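Pristham Community Library – Home Sewing and Mending Program
Progress report to the Gelametti Fund
Prepared by Perla Ponce, program lead
March 7, 2021

Period covered
This report covers the months since our last update in June. The grant pays for mending kits, loaned sewing machines and the monthly classes. Spending is within budget in all three lines, and a full statement is attached separately.

Enrollment
We had 31 people sign up for the fall round and 29 for the winter round. Most were new to sewing. Five of the winter group had taken the fall classes and came back for zippers and linings, which we had not planned for. We split the last two classes so they could work on their own while the beginners did hems.

Classes
All classes have been held online. Kits are left at the side door on Ventura Street for pickup. Each one has needles, two spools of thread, a seam ripper, chalk and a bag of practice fabric. The first batch had needles that were too fine for denim and several people broke them. We switched to a heavier size and added a thimble.

Teaching buttonholes over video is slow. The instructor now mails a stitched sample ahead of class so that people can turn it over and look at the back. Attendance at the buttonhole class was better in winter than in fall.
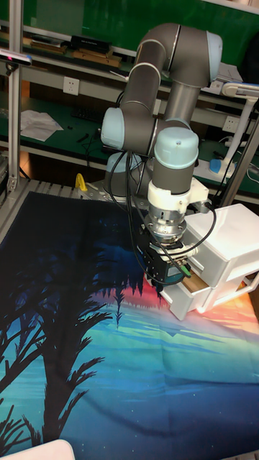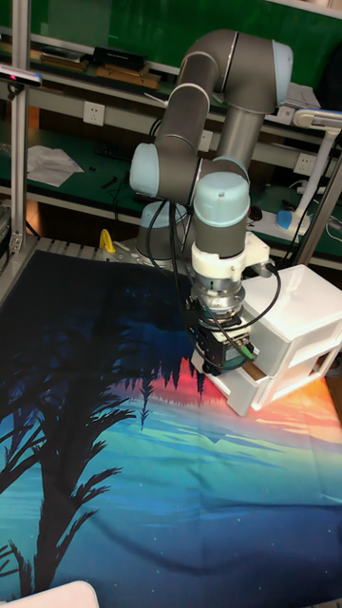 White plastic drawer unit and worktable, two views.

Machine loans
We own 12 machines and all of them are out. The waiting list is longer than we would like – some people have asked to keep a machine past the loan period, and we have allowed one extension each. Two machines came back with timing problems and were repaired by Rativent under the service agreement. Turnaround was slow for the first and fine for the second. We would like to keep the agreement for another year.

The printed guide that goes out with each machine has been rewritten. The old one covered a model we no longer lend, and the threading diagram confused people. The new guide is also available in Spanish.

Changes to the plan
The spring mending day has been dropped. We ask to move that money to thread and fabric, where prices have gone up. The amount is shown in line 5 of the statement.

Next period
The next round covers patching, darning and taking in a waistband. Sign-up will open once the returned kits have been restocked. We still need a second instructor for the evening class and have two applications to review. The final report will follow in June, along with the results of the participant survey.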